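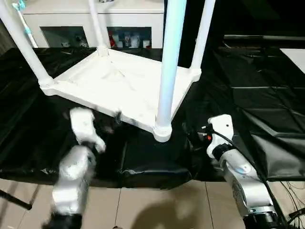
A reader of the last page on leg assembly wrote in to say that the left arm on their two-arm cell keeps stopping dead with a force limit fault the moment it touches the stool, that they had raised the limit twice, and that it now stops dead slightly later and much louder. Could we please do a page on this. Consider it done, and please put the limit back where it was.

Fixing false contact stops and missed grips when handling a light stool with two arms

What you need: the pendant, a tape measure, a marker that wipes off, a hex key set, and an hour you had planned to spend on something else.

Before you start

Press the emergency stop. Check that it works on both arms. On our cell at Fustness the two arms came from the factory with separate stop circuits, and for a good while the big red button on the bench stopped the right arm beautifully while the left one carried on with its shift. If yours does this, go no further with this page until both arms drop out on one button. Call Ratow if they supplied your controller. Their wiring sheet covers it, on the page everyone throws out with the box.

Keep your hands outside the reach of both arms whenever the drives are on, including when the arms are only "thinking." An arm paused on a fault can resume when the fault clears, depending on how somebody set it up, and that somebody may have been you in March.

Step 1. Read the log before you clear the fault

The pendant puts a large friendly Clear button right where your thumb is. Leave it alone. Open the event log and write down which arm tripped, which joint, and what the other arm was doing at the time. Clearing the fault on the Prandach software also clears the joint values that caused it, a decision I would love to have explained to me.

There are two common patterns:

One arm trips at first contact and the other is still traveling. Go to Step 2.

Both arms have hold of the stool and one trips as soon as they lift or turn it. Go to Step 4.

If you get both patterns on alternate runs, do Step 2 first. It is usually the sheeting.

Step 2. Check what the stool is standing on

Black plastic sheeting is popular as a table cover because it hides clutter from the cameras and is cheap enough to ruin. It also wrinkles, and it slides. A light plastic stool parked on a fold sits a little high at one corner, so the gripper arrives at the height you taught it and meets the stool early. The arm reports a collision, and the arm is right.

Pull the sheeting flat and tape it under the table edge, on all sides. Folds out at the ends of the table will do no harm, but the area under the stool has to be smooth. Then push the stool gently with one finger. If the sheet comes along for the ride, add tape until it stops.

Shiny sheeting has a second trick. Highlights on a crease can look like an edge to the vision system, and it will cheerfully send a gripper to pick up a reflection. If your detected edge jumps when you switch off a ceiling light, that is your culprit. Matte cloth fixes it. So does a sheet of the same plastic turned dull side up, if it has a dull side.

Step 3. Slow the approach

Set the final approach to 18 millimeters per second for the last 36 millimeters of travel. You can go faster later, once you trust it. Most of the bad stops we have had came from an arm that was still moving at travel speed when it reached the stool, with the limit blamed afterward because the limit was the thing with its name on the screen.

Run it with one arm only. Park the other well clear, with its drive off. Then swap.

Do 5 clean runs per arm before you bring them back together. If you get four and then a trip, start the count over. I know.

Step 4. Stop the arms from arguing

When both grippers hold the same rigid object, any small disagreement between their taught positions turns into force. The stool cannot stretch, so somebody's wrist takes the load. To check, have both arms grip the stool at the lowest grip force you have and hold still. Read the sideways force at each wrist. If the two readings are large and opposite, the arms are pulling against each other before anyone has asked them to move.

Reteach the second arm with the first already holding. Do it in that order every time. Teaching them separately and hoping they meet in the middle is how we cracked a leg joint, and Gallagher now sells us stools one at a time with what I take to be a look.

If your controller has a follow mode, let one arm lead and set the other to follow softly. On Ratow controllers it is off by default and hidden under Maintenance.

Step 5. Look at the cable

Move each wrist by hand through its full turn, drives off, and watch the cable. If it goes tight anywhere, it is adding a pull that the arm reads as contact. Give it slack, clip it, turn the wrist again. Loose wiring on the floor should be moved out of the way too, preferably before someone's foot does the moving.

Step 6. Put the limit back

Return the force limit to the value in your safety assessment. If you cannot find the assessment, the cell stays off until you do. With the limit restored, run the full sequence slowly, someone standing at the stop button with nothing else in their hands. Coffee counts as something.

If it still trips, go back to the log and compare the joint with the one you wrote down in Step 1. Same joint, same position: look for play in the gripper mount and tighten the screws in a cross pattern. Different joint every time: retake the zero on that arm, then start again from Step 2.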